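Grendari Home Forum > Finishes and surfaces > Mats left on oiled tabletops: how long is too long?

trestle_end
Joined June
Posts: 11

Looking for measured experience on covers left in place on oiled wood. The top is solid beech, edge-glued, finished with Grindeo hard oil over 100 grit. Two coats, the second left for seven days before anything was put on it. It has now had a full-length mat on it for five months without being lifted.

Two concerns. The first is moisture: a covered face and a bare underside will take up and lose water at different rates, and I would expect the board to cup. The second is that whatever softens the mat may move into the oil and leave it tacky. The room sits at 50% to 60% relative humidity with no underfloor heating.

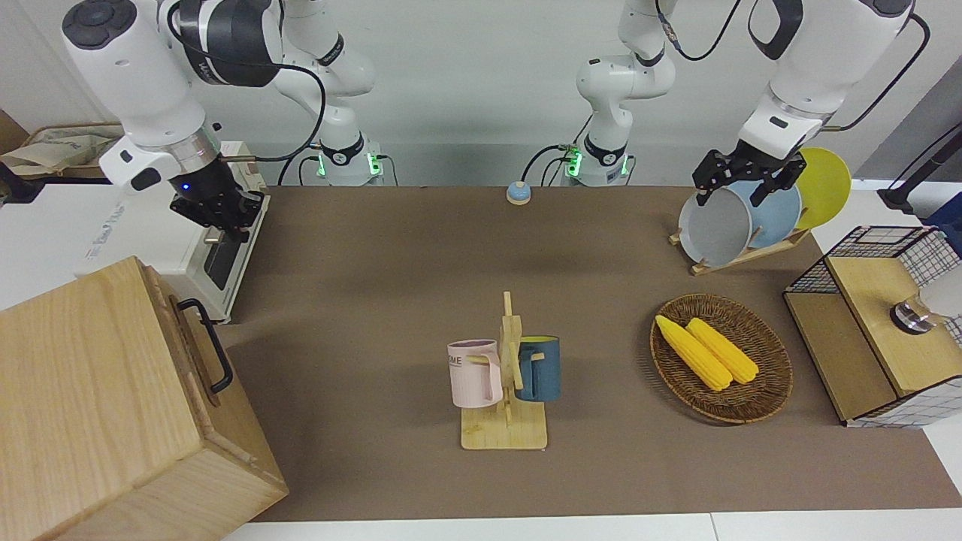
Long brown mat on the table.

I do not know what the mat is made of. The label went out with the packaging. A straightedge across the exposed end shows no cup I can measure with feeler gauges, but that end is not covered, so I am not sure it tells me much.

lapjoint
Posts: 100

It tells you something. If the covered part had moved, the end would have been pulled with it to some extent. Beech is one of the worst woods for movement across the grain and you would see it.

I think you are worrying about the wrong face. Most tops are oiled on the show side and left bare underneath, and that does more harm than any mat. Was the underside oiled?

trestle_end

One coat underneath, two on top.

lapjoint

Then add one to the underside and leave the mat alone.

Trương

I disagree with leaving it alone. Oil finishes cure by taking up oxygen. Seven days is enough to stop it feeling wet, but full cure in a cool room is several weeks. Putting a cover on at day seven shuts off the air over the middle of the board while the edges carry on curing. The result is a sheen difference with a sharp line at the mat edge, and it does not buff out. I have refinished a sideboard for exactly this.

Same principle inside cabinets. Oil in a closed drawer stays soft and smells for months. For drawer boxes I now use shellac or nothing at all, and I leave them pulled out while they dry. Cartons and paper will stick to soft oil quite firmly if they are left lying on it. 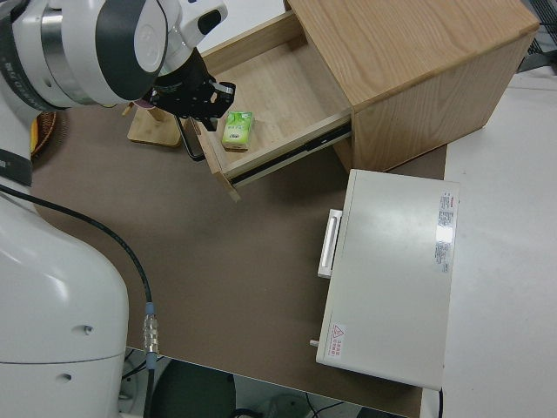
GRENDARI, Tuesday, September 29, 2026

Moderator note, pasted from the front page. The surfaces section will have a pinned summary on curing times under covers. Posters who have kept dated records of coats, room temperature and humidity are asked to add them to this thread. Please state the product, the wood and the thickness. Posts giving only "a few weeks" will be left where they are but will not go into the summary.

gluepot_7

Records as requested. Jaltix matt oil on ash, 27 mm, 18 degrees, 55% RH. Bare for 21 days, then covered with a cork-backed mat. Lifted at three months: no tack and no line. Second board, same product, covered at day five. Lifted at three months: tacky patch in the middle, faint line all round.

It took white spirit and a grey pad to clear the tack. The line is still there in low light.

lapjoint

Different oil, different wood, and one board of each. I would not put that in a summary as it stands.

gluepot_7

It is what I have. Post yours.

Trương

For trestle_end, this is the order I would work in:

1. Lift the mat fully and stand it on its edge somewhere else. Do not roll it, or it will not lie flat again. Move everything off the table first, including mug racks and anything else with small feet, as these press marks into soft oil through a thin cover.
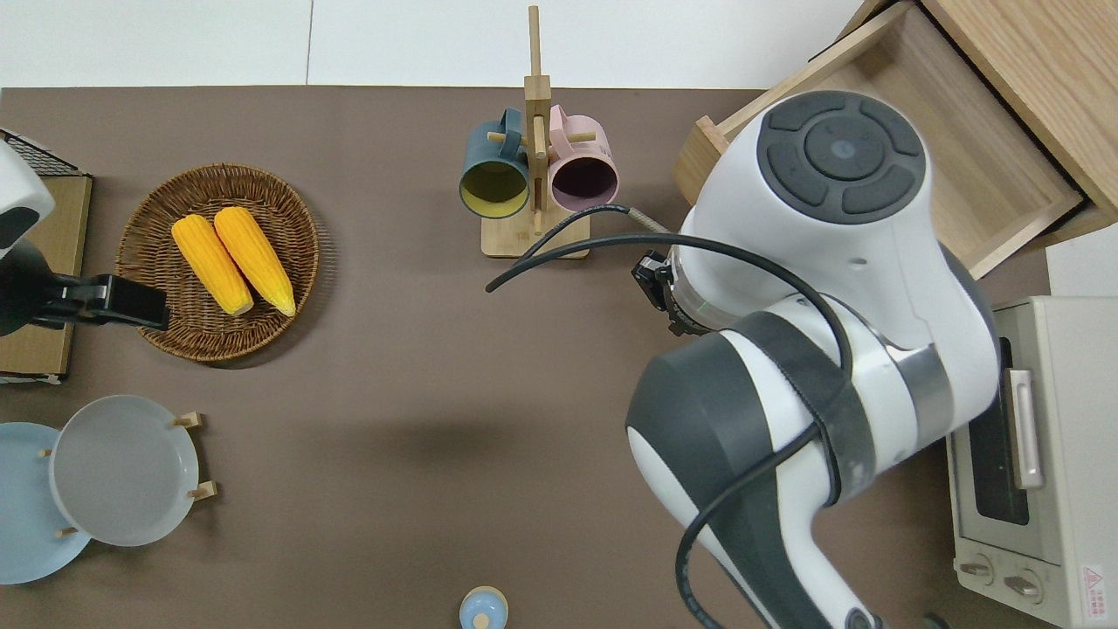 2. Press a clean white cloth on the middle of the board for a minute and look for lint. Lint means it has not cured. Repeat near an edge so there is something to compare it with.

3. Leave the top bare for two weeks with normal air movement. No heater pointed at it.

4. Straightedge across the width at both ends and the middle. Write the gaps down.

5. One thin coat underneath only, wiped off after 15 minutes. Lay the oily rags flat outside to dry, as a heap of them can catch fire.

Put the mat back only when the cloth comes away clean in both places.

trestle_end

Understood. The difficulty is step 3, as the table is in use for general storage and I have nowhere to put two weeks of contents. Would boards or racks directly on the wood be any better than on the mat? Air can at least get under a slatted thing. A flat-bottomed box or a basket is a small mat as far as the oil is concerned.

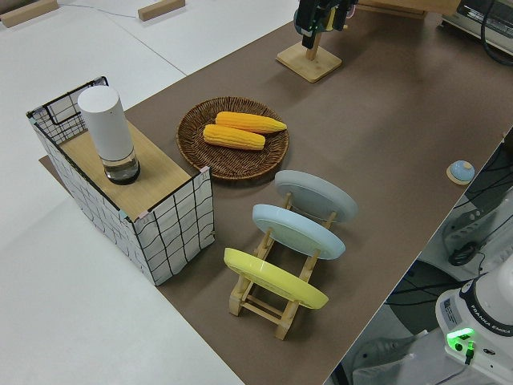 Trí Trình: Slatted is better, but only if it gets moved. A dish rack left in one place will print its rails into soft oil in a few days. Shift everything by a hand's width each morning and you will get away with it. Damp plates are a separate matter and should stay off bare beech altogether, cured or otherwise.

I would also question the two weeks. At 18 degrees I would allow three, and go by the cloth.

lapjoint

I still say the underside coat matters more than any of this. If he does step 5 and skips the rest, the board will stay flat.

Trương

Flat, possibly. It will not do anything for the tack. Those are two faults with two causes and the original post asked about both.

trestle_end

Mat lifted this evening. Cloth test in the middle: slight lint. Near the edge: clean. No visible line under the ceiling light, and I have not tried with a torch yet. Gaps at both ends under 0.1 mm, middle 0.3 mm, hollow side up.

gluepot_7

Which way up are the growth rings?

trestle_end

Mixed. It was glued up with alternate boards turned over.

gluepot_7

Then 0.3 is moisture and it should come back. Measure again after a week uncovered and post it here.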